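Sorting out a shed over the Christmas break. A thread, mostly for my own benefit, but a few people at Costwood asked how I do it.

1/ The shed is 8 feet by 6 and came with the house. I've put things in it for years and taken very little out. Last September I bought a third tape measure because I couldn't find the other two. That was the point where I decided to do something.

2/ Start by emptying the lot onto the grass or the patio. Pick a dry day. I did mine in two halves as it gets dark by four.

3/ Sweep the floor and look for damp while it's bare. I found a soft board by the door. Ľubomír Holub had an offcut the right width, so that cost nothing.

4/ Throw out dried-up paint, split hosepipe and single gloves. Our tip takes paint only if it has gone hard – check the council page for yours before you load the car.

5/ Screws. I had a biscuit tin with what must be 1000 of them in it. I kept the long ones and the brass ones and gave the rest to Libor Vondráček, who is building a hen house.

6/ Shelves next. Mine came from Tredwood, 27 pounds for the set. The instructions are poor but there are only four bolts to a shelf. Fix them to the wall studs, as the cladding won't hold the weight.

7/ Small stuff goes in shallow open bins. Deep boxes are a mistake – whatever you want is at the bottom. Plastic with a raised rim is easy to pick up with gloves on, and a bright colour shows up in a dark corner. Old labels don't matter, just stick a new one over the top.
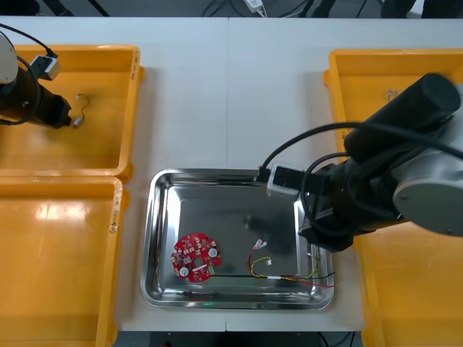

8/ Hang the long tools. Spade, fork, rake and hoe on one rail, heads up, behind the door. Leave a hand's width between them.

9/ Anything with a blade goes above shoulder height if you have children visiting. I wipe mine with an oily rag first.

10/ Write a list of what's on each shelf and pin it inside the door. Ľubica Štěpánek does hers in pencil so she can change it, and I've copied that.

11/ Still to do: the window catch, and a hook for the ladder. Will add to this when they're done.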